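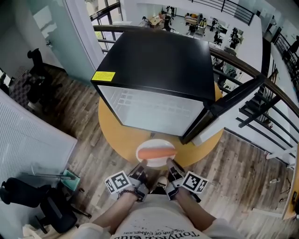

Nov 19, 2019

Finally got my photos off the phone from the Tredach open day in Kondonville, so here's the gallery (well, the start of one, most of mine came out blurry and I'm not going to inflict those on you). It was my first time at one of these. I'd pictured big orange arms behind a cage, and instead you wander in past the office chairs and people are working away at their desks downstairs while the demos go on up top!

**The fridge job.** My favourite of the lot, and it's the one I put first. Mini fridge with the door open, a carrot-shaped thing on a white plate, and a gripper strapped on each hand. The white cubes with the black square markers are for tracking where the hands are, or so I was told. I stood there way longer than I meant to.

**The grippers up close.** They have little pads at the fingertips. I got a turn on a spare pair later in the afternoon and dropped everything I touched, 2 tries out of 2. My neighbour from the Clondora robotics club was much better at it, which I'm still a bit sore about.

**The T-shirt.** Extra points for wearing "THE END OF EVANGELION" to a robot demo. Great colour choice on the round table too, that yellowy orange really pops.

They're doing another one in July and the Mugo crew want to carpool, so leave a comment if you need a seat.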